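Ata da reunião ordinária de março
Sexta-feira, 18h, sala do fundo

Presidiu: Carmela Tedesco. Secretariou quem chegou por último, conforme a regra aprovada na reunião anterior pelos que já estavam sentados.

Presentes: a equipe de garra, a equipe de software, dois terços da equipe de documentação. O terço restante mandou mensagem às 18h40 perguntando se a reunião era hoje.

1. Aprovação da ata anterior

Aprovada com uma correção. Onde se lia "o braço será calibrado até quarta", leia-se "o braço será calibrado". A equipe de software pediu que constasse que nunca concordou com a quarta. Consta.

2. Situação da prova da Copa Imia

A Carmela leu em voz alta o regulamento novo, que tem 12 páginas e uma errata. O que muda para nós: a tarefa de arrumação passa a valer 60 pontos e a de separação de tecido continua como estava. Na arrumação, o robô precisa recolher objetos de uma bancada e colocá-los num cesto, e pelo menos um dos objetos tem de estar dentro de embalagem flexível. O regulamento não define "embalagem flexível". Foi enviada pergunta à organização, que respondeu com um link para o regulamento.

Discutiu-se se valia trocar de tarefa. A equipe de garra foi contra, alegando que já gastou o semestre nisso. A equipe de software foi contra pelo mesmo motivo, com outras palavras e um gráfico. Mantida a tarefa.

3. Treino com o saco de bolinhas

Escolhido o saco plástico transparente com as bolinhas coloridas como objeto oficial de treino. A proposta de começar por uma caixa de papelão, que tem quinas e não muda de ideia, foi derrotada por dois votos.

Relato da equipe de garra: há dois jeitos de pegar o saco. O primeiro é fechar os dedos em cima das bolinhas, o que dá firmeza quando dá certo e espalha o conjunto para os lados quando não dá. O segundo é pinçar a sobra de plástico amassado e levantar o saco por ali. Na simulação da Divside, o segundo funciona sempre. Na simulação da Divside tudo funciona sempre, e a presidência pediu que se parasse de citar a simulação como testemunha.

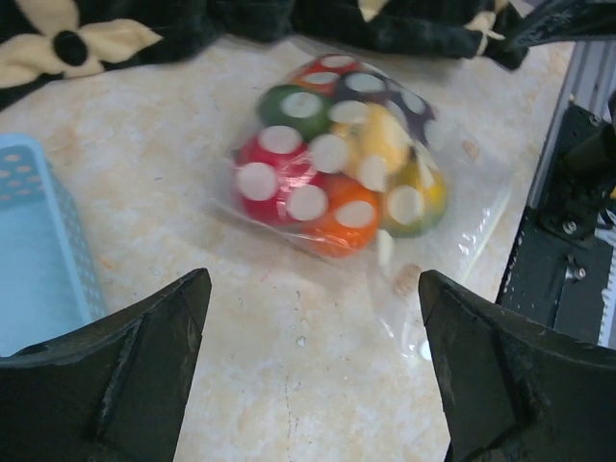
Clube de Robótica Hotora · Equipe de Manipulação

O problema do reflexo continua aberto. O plástico brilha bem em cima da bolinha vermelha e da amarela, e o detector, diante do brilho, declara o que quiser. Num dos testes desta semana chamou a amarela de "copo". Sugestões apresentadas: difusor na luminária, baixar a exposição, treinar com mais imagens, pintar o saco. A última foi retirada pelo autor antes da votação. Decidiu-se tentar o difusor primeiro, porque é uma folha de papel vegetal e já temos a folha.

Também se discutiu a bancada marmorizada. Para a câmera do punho, plástico transparente sobre fundo creme cheio de veios é quase um convite ao erro. A equipe de documentação perguntou se dava para forrar a bancada de preto. O regulamento diz que a superfície da prova será "doméstica clara". Fica a bancada como está.

Sobre o cesto azul-claro: continua à esquerda, e continua proibido mexer nele entre uma tentativa e outra. Quem mexer avisa. Quem mexer e não avisar refaz a calibração sozinho, na sexta, depois da reunião.

Pelúcia preta com flores: fica no fundo da bancada. Serve à outra tarefa e ninguém quer dobrá-la.

4. Dedos da garra

Os dedos estão riscados, e o direito tem as bordas lascadas. A equipe de garra considera isso desgaste normal. A equipe de software considera isso a explicação para todos os erros do mês. Aprovada a impressão de um par novo, com a mesma ponta chanfrada, mantendo o par atual até que o novo seja testado. Pedido de ponta de silicone adiado por falta de verba e de silicone.

5. Dinheiro

Saldo em caixa: R$ 200. Despesa prevista: R$ 65 em filamento na Mathur, já com o desconto de estudante, que exige carteirinha válida. Feito o levantamento na sala, apareceu uma. O dono da carteirinha foi nomeado responsável pelas compras e aceitou sem entusiasmo.

Proposta de rifa: recusada. A rifa passada ainda não teve o prêmio entregue e a Carmela preferiu não entrar em detalhes.

6. Encaminhamentos

Garra: imprimir os dedos novos e gravar tentativas com os dois jeitos de pegar o saco, anotando qual foi qual.
Software: montar o difusor, rotular as imagens com brilho, parar de renomear a pasta de dados.
Documentação: começar o caderno de engenharia. O caderno consta nos encaminhamentos desde a primeira reunião e já tem capa.
Carmela: insistir com a organização sobre a embalagem flexível.

7. Outros assuntos

Foi solicitado que não se coma em cima da bancada. Há uma manchinha amarronzada perto do saco, de autoria não assumida. Perguntou-se se ela atrapalha a segmentação. Software vai verificar.

Encerrada às 19h50, com a sala já reservada pelo coral.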